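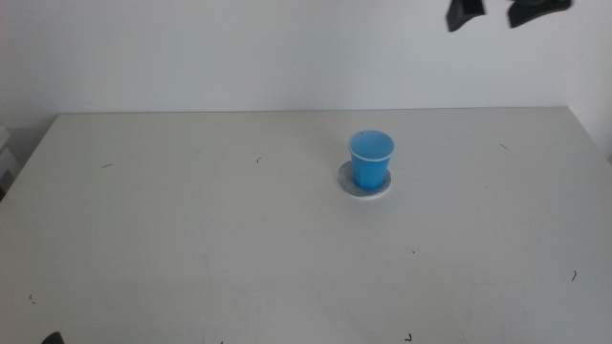
The blue cup on its coaster, Ceklow bench.

About us

Stadanum looks after small robot cells for people who bought one and then had to live with it. We set them up, keep them honest and repair them when they sulk. There are two of us on the tools, Rocío Cabello and Montserrat Prieto, plus an answering machine that gets more compliments than either of us.

We started in August, in a rented unit with a white bench and a kettle. Rocío had spent years fixing packaging lines. Montserrat had spent years being phoned by people like Rocío. A business seemed cheaper than therapy.

The cell we know best is our own. It's called Ceklow, and it's where every new hire, customer and overconfident nephew gets their first lesson. The job is to pick up a plastic cup and put it back on a round grey coaster. Children manage this before they can spell it. A gripper that has wandered a couple of millimetres off its zero does not.

Our morning routine hasn't changed much. Power up, let the arm find home, open and close the fingers with nothing between them, and listen. Then we bring the arm over the cup slowly and look at the gap on each side before anything is allowed to close.

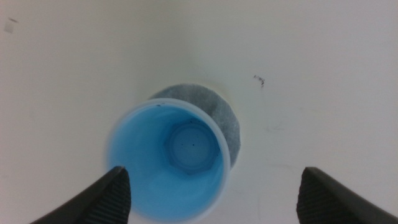

If one finger gets there first, it shoves the cup sideways and the other finger arrives late to an argument. The cure is usually dull: re-centre the approach, check the finger bolts, run it again at quarter speed. We brush out the grooves on the grip faces too, as fluff packs into them and a ribbed finger slowly turns into a smooth one. The bench gets a wipe as well, though lint has always had the numbers on us.

Our service book for Ceklow has 1094 entries. Of those, 172 are repairs and the rest are some flavour of cleaning, tightening or muttering. We do a full strip-down every 3000 cycles, with new finger pads if the old ones look tired. Soler, our booking and fault log program, nags us when one is due. Ola is the spare arm, and she has given up so many parts by now that we've stopped promising to put her back together.

What we do for customers is much the same, in their building and with better biscuits. We'll level the table, mount the arm, teach the positions and stay until your own staff can do it without us in the room. Afterward we come back on whatever schedule suits, or when something goes clunk.

We don't sell robots, and we won't tell you to buy a second one to keep the first company. If a job would be quicker by hand, we'll say so and charge you for the visit.

Ring before you drive over. The unit is hard to find and the sign fell off.

Page last updated 2024-12-24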